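Winley cell: where we are, July

Hello all, a quick update from me on the two-arm cell. Most of the month went on upkeep, so there's less new to show than last time, but it's in much better shape.

The left arm had been drifting at the wrist, so I took the joint off, cleaned it and set its zero again. Then I went over the bolts on both base plates — 2 on the right one were looser than I'd like. Ibrahim Obi reran the camera calibration afterwards and we went back to the gift bag task. 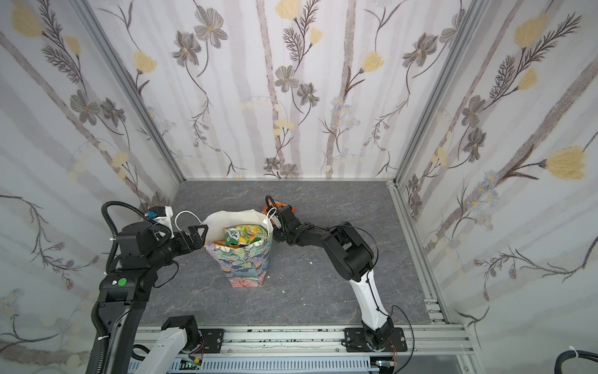
Both grippers on the rope handles of the bag, snack packets in and behind it.

Cabling is still my main grumble. The loop at the left wrist needs a better clip, and I've asked Gaete for a price on a set of 8. We've spent 4,000 of the repairs money so far, mostly on a spare wrist motor — it's on the shelf and I'd like to keep it there.

Next up: fit the clips, check the right elbow for play, and get through the 13 bag trials left on the Stiltero list. I'll send the trial log with the August report.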